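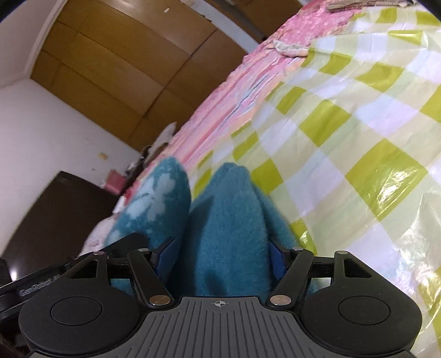
Septiembre, once de la noche

Hoy he terminado de repasar el primer bloque de demostraciones con telas y ya tengo un resultado que se puede enseñar, aunque sea pequeño. Lo apunto antes de acostarme porque mañana tendré que explicárselo a Eirlys y se me olvidan los detalles.

La pregunta era sencilla: si al entrenar la política conviene dejar los episodios enteros o cortarlos en el momento en que los dedos de la pinza cierran sobre la tela. En Rivolgate siempre los hemos dejado enteros. Eirlys Wogan sostenía desde la primavera que el tramo de acercamiento pesa demasiado, que la red aprende a llegar muy bien y a doblar regular. Yo no lo veía claro.

El conjunto Kemeys tiene 3000 episodios grabados con pinza de mano en casas normales, con paños, fundas y toallas. Entrené dos versiones con los mismos datos y la misma semilla. Una con todo. La otra con el acercamiento recortado y el peso puesto en lo que viene después del cierre. Luego las probé en el brazo del laboratorio, 22 intentos por versión, siempre con el mismo paño y la misma mesa.

La versión recortada dobló bien 6 veces más que la otra. Es una diferencia que no esperaba. También falló más al coger: en 2 intentos cerró en el aire, cosa que la versión entera no hizo nunca. O sea que Eirlys tenía razón en lo de doblar y yo tenía algo de razón en lo de no tirar el acercamiento a la basura. Lo lógico sería entrenar las dos fases por separado, pero eso dobla el trabajo de etiquetado y Wenel, nuestra herramienta de anotación, todavía no deja marcar el cierre de forma automática. Lo marqué a mano en una parte y el resto lo saqué del ancho de apertura con un umbral. El umbral falla con telas gruesas, porque los dedos se quedan separados y el cierre parece a medias. Tengo que mirarlo.

Otra cosa que no quiero perder: los fallos al doblar se juntan en los pliegues que hacen pico. Cuando la tela sube en punta entre los dedos, la política suelta tarde y arrastra todo el paño. Con los bordes planos no pasa. No sé si es falta de ejemplos o que la cámara pierde el borde — sospecho lo segundo, pero no lo he medido.

Por la tarde llamaron de Lisetti para preguntar por las fechas. Les dije que la tabla estará cuando esté repetida con otra semilla, y no les gustó mucho. Con una sola semilla no firmo nada.

Cené tarde, arroz de ayer. Me duele la muñeca derecha, la de siempre. Mañana: repetir con otra semilla, revisar el umbral en las telas gruesas y pedirle a Eirlys su lista de episodios dudosos.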